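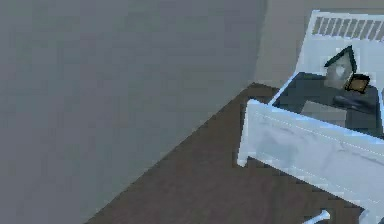
Leonor Cunha inherited the Ullden Choral Society the way other people inherit a cough. Her aunt had run it for 49 years, and on 8th March the aunt moved to Lilleck to live near the water, leaving behind a key, a box of sheet music and a note that said Watch the altos.

The altos did not need watching. The altos needed sleep. They had been singing the same piece, "The Miller of Holroyd," since before Leonor was born, and by now they could get through all 17 verses while working out what to have for dinner.

"We could try something new," Leonor said at her first rehearsal.

A bass in the back row put on his coat.

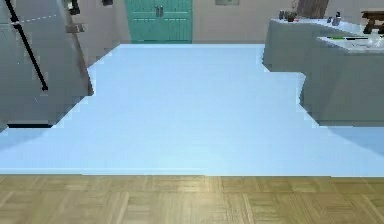 Her aunt had never once changed the program, and the reason came out slowly, over weeks, mostly from the tenors, who could not keep a secret or a tempo. The miller in the song was a real man, and his family still lived in town and still came to the October concert. They sat in front and waited to be insulted in verse eight. Leonor went home and paced while she thought it over. She had the kind of parquet where the grain runs one way in one square and the other way in the next, and she found that if she stepped only on the squares that ran toward the window, she walked in perfect waltz time. The song was in four. It had always been in four, and it had always been awful.

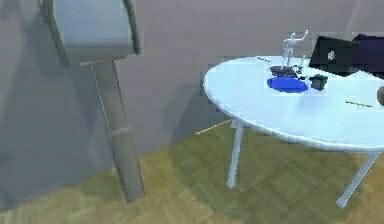
So what did she do about the miller? She kept him, and turned him into a waltz.

The altos woke up somewhere in verse two. The bass took off his coat. In October the family sat in front as usual, heard themselves called thieves in three-quarter time, and asked afterward whether it could be played at a wedding.

Leonor wrote to her aunt with the news. The reply came on a postcard six days later.

"I said altos," it read. "I meant tenors."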